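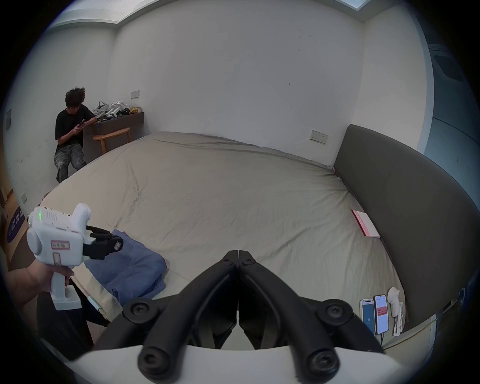
I take care of grippers, and if you ask me which part of the job I like best, it's the fingers. A gripper is the part of a robot that grabs things, and there's a kind you can hold in your own hand, too. Look at the black one at the bottom of the picture. It has two fingers that match like a left shoe and a right shoe, and there are round black screw heads where the pieces join up. Those joints are where I spend most of my mornings! The white one over on the left has a trigger under the handle, a bit like a spray bottle.

So how do you look after a thing like that? Let me take you through my day at Dreker, the little workshop where I work. We call our gripper the Kelleck. Ours has its own number in the repair book, 1,426, and I've written in that book so often that I know which pages have my coffee on them.

First I do the wiggle test. I hold one finger and wiggle it gently from side to side. You know how a loose tooth feels? A loose joint feels just like that. If it wobbles, I get out my smallest screwdriver and tighten the screw a tiny bit, then wiggle again. Too tight is bad as well - the finger goes stiff and slow, like your knees when you've been sitting on the floor through a whole movie.

Next comes cleaning. Fluff is my enemy. When a gripper picks up towels and socks all day, little threads creep into the gaps and wind themselves around the joints. I use a soft paintbrush for the easy fluff and tweezers for the sneaky bits. Once I pulled out a red thread as long as my arm (we don't own anything red, so I still wonder about that one).

Then I check the pads. Those are the parts of the fingers that touch things, so they do the same work as your fingertips. On the Kelleck they're rubbery, and when they get shiny they start to slip. I swap them after 41 days of work, or sooner if they look tired.

The last job is the meeting test. I close the fingers very slowly and watch the line where they come together. I want it nice and straight, from one end to the other. If one finger gets there before its partner, the gripper will pinch crooked, and a cup or a pencil can pop right out. Fixing that usually takes me three tries. My record is seven, and I was pretty grumpy by the end!

You can try the meeting test at home with kitchen tongs. Ask a grown-up for a pair, squeeze them shut slowly, and look at the tips. Do they touch at the same moment? Now try picking up a grape, then a sock, then one single sheet of paper. The paper is the hard one. I still have trouble with it myself, and I've been doing this for years.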